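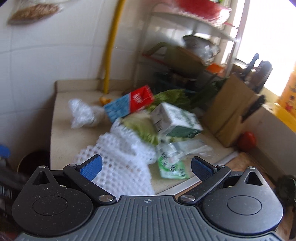

Gorazd says the September starter is too sour for rye and I should cut the overnight rest to 3 hours before I blame the flour.

Notebook / Fermentation / Rye and sourdough

Fine, tried it, and he's right! The short rest gave a dough that held its shape on the peel for the first time this month. Feed was the usual, one part old starter to two of flour and two of water, kept on the shelf over the radiator. By 4 p.m. it had domed nicely and smelled like green apples instead of nail polish remover — I kept going back to sniff it.

Loaf went in at 679 g, same tin as always. I dropped the salt to 9 g and can't taste the difference, though Nermina probably will. Crumb is tight at the bottom, open in the top third. I love the top third. The bottom I'd put down to the tin being cold when I filled it, so warm it next time.

Grenden flour drinks more water than the Ojala. Start the Grenden a spoonful wetter and leave it alone for ten minutes before deciding it's too stiff (I never wait, and then I have soup).

Crust: dark, a bit thick, great with butter. Steam pan came out too late. Caraway batch still to do, with seeds toasted this time, and I want to try one with the old bread soaked and mashed into the dough. Holger's notes have it at 222 g soaked weight, which sounds like a lot, but his loaves keep for over a week so I'm in.

Ask Ankica where the long thermometer went.

Last updated: September

Comments

Nermina Đorđević: I can taste it. Put the salt back.

Holger Solheim: Squeeze the old bread before you weigh it. I forgot to write that down.

Ankica Petek: Thermometer is in the drawer with the scrapers. Save me an end piece?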